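Jevurmont data group, Tuesday, 10:00

1. Simulated living room set
Siddiqui has delivered 364 runs of the 400 ordered less 36 rejected. The group asked what they teach. Every run uses the same room, and the model may just be learning the room. Start view below, both arms forward, small brown box in front of the TV stand. 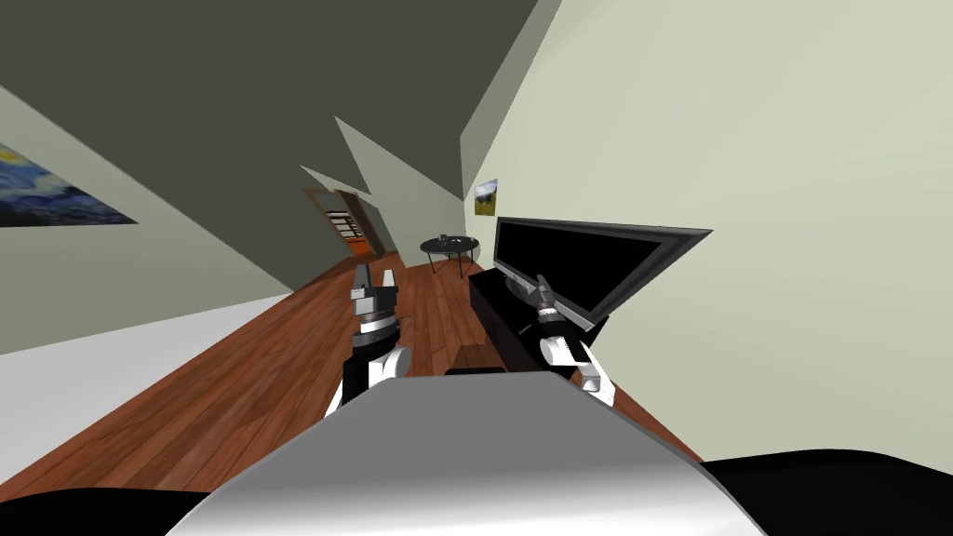 2. Dimia proposal
Dimia wants 100 more runs before any test. Not agreed. 28 held-out starts first, with the coffee table moved. Several present doubt the scores will survive that.

3. Rasovance labels
Still late. Invoice held.

Next meeting: November, 40 minutes at most.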